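Jirnside Lab shares first results from Kister, our way of teaching robot arms from wrist view alone

We've got news, and I've been busting to tell people. The method we've been calling Kister, built here at Jirnside with our friends at Drestitz, is ready to be shown around.

The idea is pretty simple. Most robot arms that learn by watching get a nice steady view from overhead as well as the shaky one from the wrist. We took the overhead one away. Kister learns tabletop jobs from the wrist view only, so it has to cope with everything being too close, half hidden or smeared whenever the arm moves (and it moves a lot!).

For years the usual advice was to throw the blurry bits out before training. We kept them in. A streaky black and tan rod, a dark loop, a bit of pink with a yellow cap, all of it going soft at once, and the model still has to work out where its own fingers are. 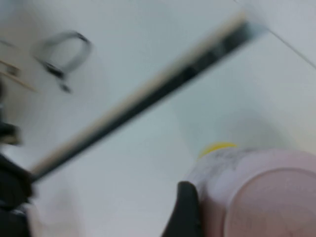
Canpolat wasn't so sure at first, and wrote to us that blurred views teach an arm to be confident about the wrong things, and that a slower arm would have fixed the problem for less money. Fair enough. So we tried the slower arm too. It got a little better at grasping and a lot worse at finishing on time, and we've put both sets of numbers in the paper so you can make up your own mind.

The training set came to 903 recorded runs, all on ordinary household stuff. We then ran 2000 test attempts, and the version that kept its blurry views failed 28 per cent less often than the one trained on the cleaned-up set. I reran that on a Monday morning before I'd let myself believe it!

Cups were my favourite part. Pale colours on a white table are hard going, and a cup sitting upside down on a stand doesn't look much like the same cup standing upright. Kister gets 10 tries at each new layout before we score it, and we don't tell it which way up anything is.
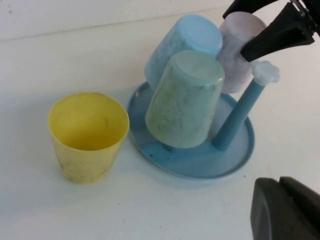 Cups and drying stand on the test table, wrist view.

There's plenty it still can't do. Clear plastic gives it grief, and so does anything that rolls. We'll be working on both through October, and the code and the recorded runs will go up on the Jirnside page along with the paper. If you'd like to try Kister on your own arm, send us a note through the contact form and tell us which gripper you're using.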